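3.2 Wrist Camera Placement and Grasp Trials

The student teams in the Drundwood course worked with a two-finger gripper and a small camera mounted at the wrist. The camera was placed close to the fingers so that the last part of the approach would stay in view, where the overhead camera used in the first term had been blocked by the arm. Mounting was done by the students under the supervision of Rosine Vasseur, and the bracket was not moved between sessions. Teams Govon and Enell shared one arm; team Aubert used the second.

A wrist view of this type has a known cost. The fingers take up a large part of each image and are often out of focus, while the target is seen from short range and only in part. Background texture, such as wood grain, can also produce edges that compete with those of the target. The teams were therefore asked to label images by hand before training any detector. Labels covered the left finger, the right finger, and any part of the work object that could be told apart from its surroundings. Cables and thin rods were given a separate class after the first round of labeling, when two teams had merged them with the object outline.
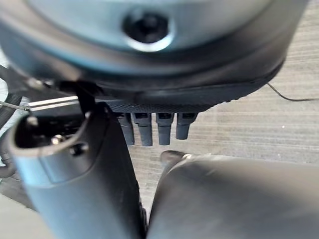 Each team then ran 90 grasp trials, of which 70 were used to tune the approach and the rest were held out. A trial began with the arm at a fixed start pose and ended when the fingers had closed or when the operator pressed the stop button. The operator recorded the result on a paper sheet, and a second student entered it into the log. Trials in which the log and the sheet disagreed were repeated.

Of the held-out trials, team Aubert had 11 successful grasps and team Enell had 8. Team Govon changed its closing speed partway through the held-out set, and its results are left out of the comparison. Most failures in the other two teams were early closures, in which the controller took the edge of the blurred near finger for the edge of the target (Figure 4). Masking the finger regions with a fixed template removed part of this error but made the controller less sensitive to contact near the fingertips.

Figure 4. Failed held-out trials by cause, teams Aubert and Enell.

The template was drawn once in November and reused without change. A mask computed from the measured finger opening would likely perform better, and team Enell has started work on one for the next term.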